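Ticket 173 - Grelten cushion covers, order stuck and wrong color on the confirmation
Status: waiting on customer
Opened September 11, 2021

Hi again! So I'm still going around in circles with the Hetarlow shop site and I figured I'd put everything in one place.

I ordered two Grelten covers back in July, in the color Makori. The confirmation email says Jilon, and my account page says Makori, so which one am I getting? The order has been sitting on "preparing" the whole time.

What I've tried so far:
Logged out and back in, no change.
Cleared the cookies (lost my saved address, yay).
Different browser - same thing, except now the order shows up twice.
Hit "edit color" and got error 17, then a blank page.
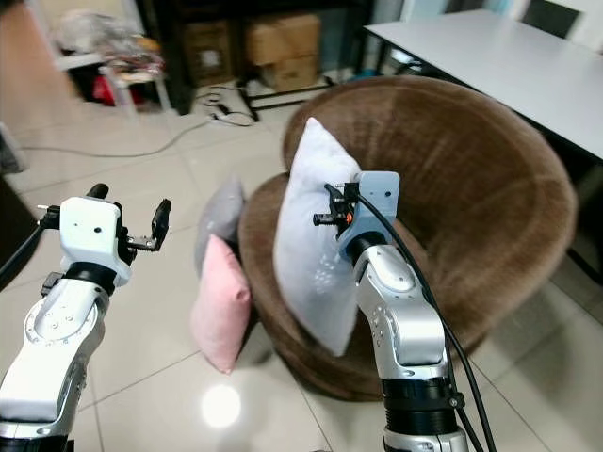
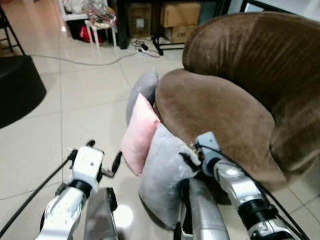
Attached: the brown chair and a pillow, both pictures

I'd like something that goes with the brown, and Makori looked right on my screen. If it's sold out just tell me and I'll pick another one, I'm not that fussy!

One more thing - my reward points. I had 1,000 before I ordered and the page said I'd spend all 1,000 on this. They're gone from my balance but the discount isn't on the receipt. Can you put them back or take it off the total? Either is fine.

Oh, and please don't cancel the duplicate until you've checked which one has my payment on it. The chat person wanted to close the newer one and I said no.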